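Sorting sweets, part four

May was mostly packets. I've been recording demonstrations for the sorting policy at the Solell flat, using the two hand-held grippers, and we now have 241 usable episodes. The task is simple to say: pick the wrapped snacks off the cloth and put them in the box. Each episode starts from a fresh scatter, and I let some of the packets overlap on purpose.

The first policy, trained on 40 episodes, went for the middle of everything. That works for a puffed-up packet and fails on a flat one, where the fingers just push it along the cloth. With the full set it has begun to go for the crimped ends.
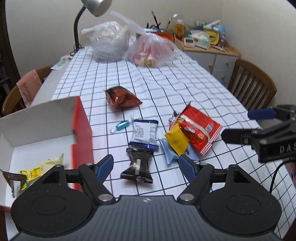
Does adding more episodes help more than adding new snacks?

New snacks helped more in our runs. Going from 3 kinds of wrapper to 6 cut the missed grasps by around half, and doubling the episodes on the same wrappers barely moved the number.

Piles are still the weak spot. The policy often closes on two packets at once and carries both. I tried the depth filter from the Flenum code and it made no difference, so I've taken it out again. Next job is to re-record the overlap starts with slower approaches.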